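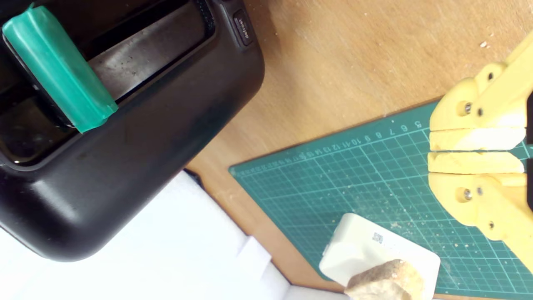 Marichka Didenko had been promising her grandmother's cherry soup to the whole street for so many summers that people had stopped believing in it, the way you stop believing in a cousin who is always just about to visit. But one morning in June the tree behind her house came ripe all at once, every branch of it, and she stood under it in her slippers with a colander on her hip and thought, well, all right then.

She telephoned Olesia Karpenko first, because Olesia owned the big pot.

"How big do you need?" Olesia asked.

"How big is it?"

"I bathed both boys in it."

"At the same time?"

"They were small," said Olesia, and she brought it over before nine, carrying it in front of her like a drum, with a bag of sugar and two lemons rattling around in the bottom.

Now, cherry soup is an easy thing to make and a slow thing to get ready for. You have to pit the cherries, and you can't hurry it, and your thumbs stay purple until the weekend after. The two of them sat on the back step with their skirts tucked up and a bowl between their feet, and they talked about Olesia's knees, and the new people at the Mondarden bakery who put raisins in everything, and whether it was wrong to be glad when a dull neighbor moved away (they decided it depended on the neighbor). By noon Bohdan Pylypenko had wandered over from across the road to see what the laughing was for, and he was handed a hairpin and shown how to use it.

"My mother used a goose quill," he said.

"Your mother had geese," said Marichka.

The trouble was the recipe. Marichka knew it by heart, or she had always said so, but when the cherries were simmering and the kitchen smelled so sweet it made your teeth hum, she dipped in a spoon and tasted and put the spoon down. It was good. It was very good! But it wasn't her grandmother's, and she couldn't have told you why if you'd offered her 100 dollars.

"Cinnamon," said Olesia.

"It has cinnamon."

"More lemon, maybe," said Bohdan, who would have eaten it out of his hat.

They tried more lemon. They tried a clove, and then fished the clove out again. At about 3 o'clock Firouzeh Amini came through the side gate to return a cake tin, and they sat her down with a cup of it and watched her face so hard that she began to blush.

"It's lovely," Firouzeh said. "At home we would put in a bit of salt. My aunt did it with sour cherries, always. Only a pinch, so you'd never guess."

Marichka looked at her for a long moment. Then she got up and went to the shelf, and her hand was already closing on the salt when she remembered another hand doing the very same thing, a brown, freckled one with a thin ring on it, quick as a bird, while a little girl was supposed to be looking for the napkins.

She put in the pinch and stirred and tasted.

"Well?" said Olesia.

"Get the bowls," said Marichka, and she had to turn around and see to the window for a while, which had been sticking all spring.

They ate it cold that evening with sour cream, all up and down the street, on porches and on the curb. Bohdan had four bowls and asked whether there would be any for breakfast.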